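Home | Manuals | Table Setup | Care | Contact

Flellulell Table Kit: Set-up Guide
Section 6. Laying out the tabletop

6.1 Mat and figure

1. Wipe the round table with a dry cloth. Let the surface air out before placing the mat.
2. Lay the dark mat flat, printed side up, toward one side of the table. Press the corners down by hand.
3. Set the yellow figure on the mat for the grip check. It should stay put when the table is nudged.

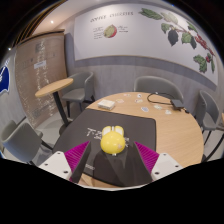 NOTE: If the figure slides, clean its base with plain water. Do not use furniture polish on the mat.

6.2 Clear layout

4. Move the figure onto bare wood beside the mat.
5. Place the flat black device toward the back of the table and run its cable across the top, away from the mat.
6. Keep small cards and the white box off the mat.
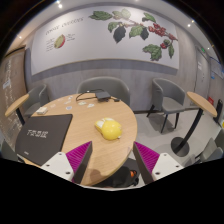

7. Leave 18 inches between the table and each chair back.

CAUTION: Do not set hot cups on the mat. Heat can lift the lettering.

CAUTION: Do not pull the table by a cable.

Replacement mats: order part 1477 from Grirnusora. For care of the wood, see Section 19.

Shares: 6 | Comments: 0
© Flellulell | Contact us | Back to top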